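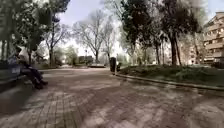
3.2 Paving and seating at the Norkham site

The surface is small rectangular brick, chiefly grey and tan on the bench side. Shade was recorded as a property of the paving, as it bears on where people choose to sit. The bench was in use by one person at the time of recording.

Edges were coded apart from the open surface. A concrete curb with low planting behind it was entered as a soft edge — one that a walker can step over.
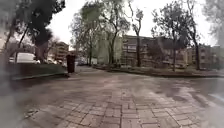
Figure 2. Brick paving and curbed planting strip, with parked vehicles beyond.

Joint condition was graded on the Vávra scale by R. Jireš and checked by R. Paulauskas. Damp could not be told from staining by eye, and dark patches were left ungraded.

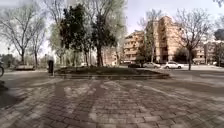
Norkham, Wed 20 February

The oval bed was treated as an island, with its curb coded as a continuous edge. Walking lines were drawn to either side of it.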